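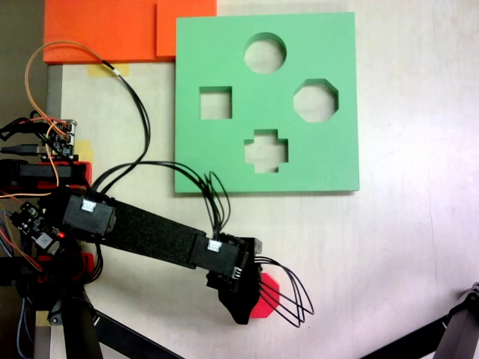 Tralby Toy Library to Open Second Branch in Kolomton

KOLOMTON, February 15, 2026 - The Tralby Toy Library will open a second branch in August on the ground floor of the former Atallah furniture store. Families will be able to borrow toys, puzzles and board games for up to four weeks at a time.

The new branch will start with 238 items, most of them for children under six. Membership costs $29 a year per household. The first 100 households to sign up will pay nothing for the first year.

Korov Builders will begin work on the space this spring. Plans include a play area, a ramp at the side entrance and 55 feet of low shelving.

The original Tralby branch will keep its current hours. Items borrowed at one branch may be returned at the other.

Sign-up forms are available at the Tralby front desk.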